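Module 2140: Handling Faults in Manipulation Work
Handout for session 6: Slipped calibration on hand-held grippers

Read before Thursday. The case used throughout is the Coscombe garment folding set, recorded in February with paired hand-held grippers and later used to train the Mendeo folding policy.

1. Background

Each operator works with two grippers, left and right. Jaw opening is read by an encoder on the finger pivot and stored with the wrist pose. The encoder is zeroed with the jaws fully closed at the start of a session. After that the recorder assumes the zero holds until the kit is switched off.
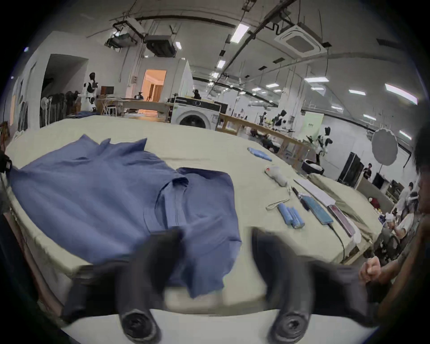

The zero did not hold. On one left-hand unit the encoder magnet had worked loose in its seat and turned a little each time the jaws closed hard. Reported opening drifted upwards over the session. By the end of the morning a fully closed jaw was being logged as partly open, and the recorder raised no warning, as the value was still inside its permitted range.

2. Why cloth hid the fault

With a rigid block, the logged opening can be checked against the known width of the block. A shirt gives no such check. One layer of fabric compresses to almost nothing, two layers to little more, and a grip on a bunched edge may be any thickness at all. Reviewers saw plausible numbers and passed the episodes.
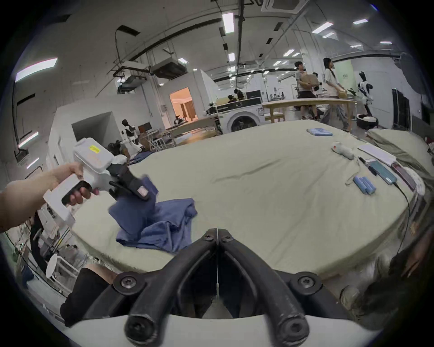 3. Effect on the trained policy

The batch held 3450 episodes, of which 2047 were recorded after the drift began. The policy learned that a successful grasp ends with the left jaw slightly open. On the test arm at Jaltby it approached correctly, stopped short of closing, and lifted without the garment. The right side behaved normally. The difference between the two sides was the first useful clue.

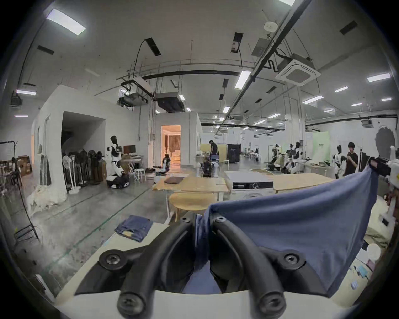 Figure 3. Garment pinched between the fingers, with tension on the fabric.

Note that grip force is not recorded on these units. Tension in the fabric can be judged only from the video, and only when the fold line is in view.

4. Tracing the unit

Episodes are stored by session, and the session file did not list the serial number of either gripper. The kit label had to be read from the overview video, one session at a time. Petek loggers now write the kit number and the side into the header of every episode.

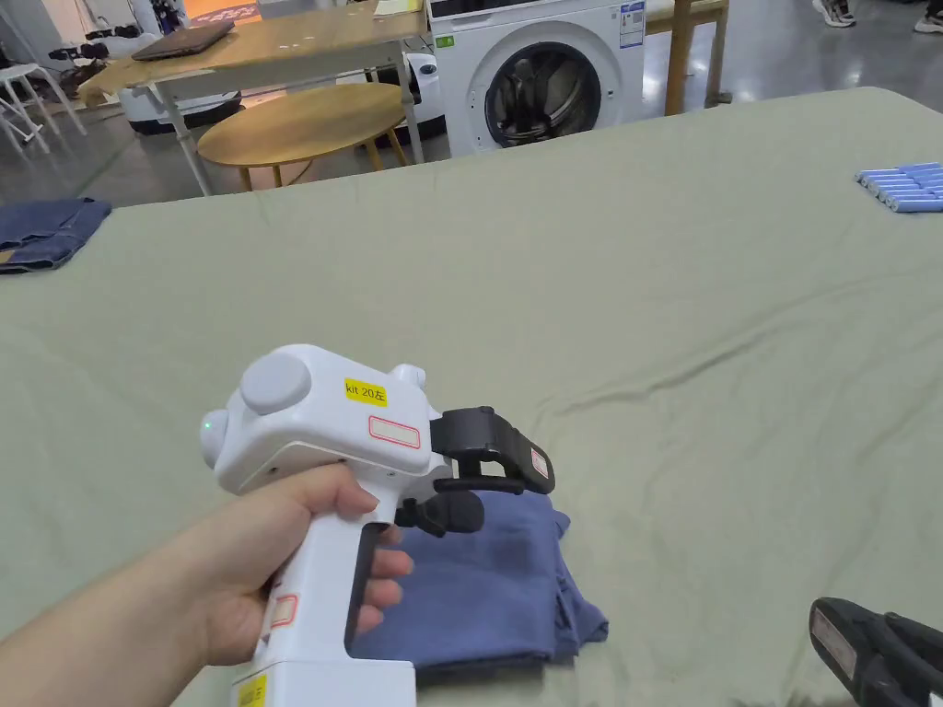

Figure 4. Kit label on the gripper head (kit 20, 左 = left).

5. Revised procedure

Close both jaws on nothing and zero.
Close on the gauge block and note the reading.
Repeat the gauge check every 20 episodes.
If the reading is out of tolerance, stop and quarantine everything back to the last good check.
Do not re-zero and carry on. This removes the evidence and leaves the magnet loose.

6. For discussion

Could the drift have been found from the logged openings alone? Consider the lowest value reached in each episode, plotted in recording order.

Reading: course notes, chapter 4, sections on encoder mounting and range checks.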